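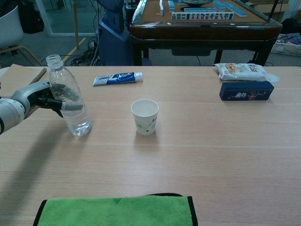 Kenel Microfibre Towel, bright green with black trim
Item no. 3876
Sold in packs of 2
In stock at Mitden

The Kenel towel is made for tables which are used the whole day. People drink at them, write at them, open snacks and put down paper cups, and in the evening the table must be clean again for the next guests. We sell this towel mostly to clubs, small guest houses and game rooms, but it is also good for the kitchen at home.

The cloth is soft on both sides and has a black border sewn all the way round. The border holds the shape of the towel after many washes and it does not scratch wood. The bright green colour was our own wish: we wanted a towel that is easy to find again when it was left behind somewhere.

How to use
For water and cold drinks, lay the folded towel on the wet place and press, then wipe. For tea or something sweet, please make the towel a little damp first. Follow the direction of the wood and dry with the second towel from the pack. On oiled wood, try a small corner before you do the whole table.

We do not recommend this towel for the felt of mahjong tables. Microfibre can catch on felt and pull it. The wooden sides of such a table you may wipe as usual, with the towel almost dry. For felt please look at the Larkov soft brush, which is on its own page.

Washing
Wash warm, with other microfibre only. No softener and no bleach. The first wash must be done alone, as the green can give a little colour. Hang to dry, it takes one night in a normal room. Do not iron.

Delivery and larger orders
Orders are packed at our Te Moana store. Single packs go by letter post. We keep 2000 packs there, so also larger orders can normally leave the next working day. From January the towel will come with a grey border too, at the same price.

For trade prices please write to Wiremu Tawhiri. Questions about care and returns are answered by Bevan Nepia. Unwashed towels can be sent back in their paper band.

Page last changed: October 27, 2026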